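Gallery: keeping the green table cell going

Posted 2021-04-12

The Tasby cell is a green table, a wrist camera, a two-finger gripper and a service manual from Daltier that runs to 670 pages, of which we have needed 13. What follows is from the April service at Trondstead. Most of the job is fingers, screws, cables and the table surface, in that order of annoyance. If you came for glamour, the brochure is nicer.

1. Fingers and table, from the wrist

Both fingers show up in the wrist camera's view, along with the silver screws at their bases. We like having them there. You can check the screw heads from your chair, then get out of your chair and check them properly with a driver, as the manual says on one of the 13 pages. The mat has its yellow square outline near the centre and a scuffed patch just past it. A new mat is on order from Amini and has been for a while.

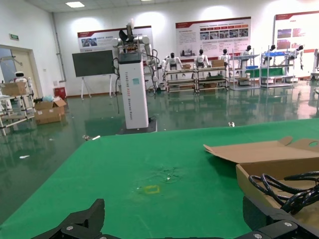
How often should the finger screws be checked?

Every 900 cycles on this cell, and again after any knock against the table. Stop the arm and lock it out first, then go over each screw with the torque driver at the setting on the service card. If the same one has backed off twice, replace it and clean out the thread before the new one goes in. Tightening it harder is a popular alternative and a good way to meet the Daltier parts desk.

2. Pads, cloth and the box

The cycle counter read 3,642 when we started on the pads. The left finger's pad is the ridged, textured one you can make out at the bottom of the shot. Ridges collect cardboard dust the way a windowsill collects flies, so they get a dry brush first and a lint-free wipe second. Leave the solvent in the cupboard. Boxes are the usual source of the dust, and a flap with a torn edge like this one sheds plenty of it.

Clear the table before you restart. There's a scrap of white paper on the green and a small metal part out near the far right edge, and both want picking up by hand. Look at the metal part before you bin it. We have thrown out a perfectly good washer in our time and spent nearly an hour learning its part number.

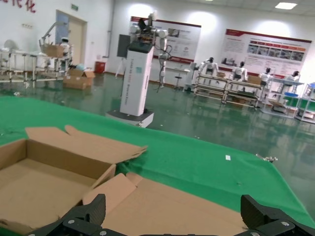 3. Restart and sign-off

No photos for this bit, as it consists of somebody staring at a progress bar. Home the arm at slow speed, open and close the gripper with nothing in it, then run the camera check against the yellow square. If the offset is out, redo the calibration before you touch anything else. Write the counter reading on the service card, in pen, in the column marked for it. The column beside it is for remarks, and "fine" has been ruled not to be one.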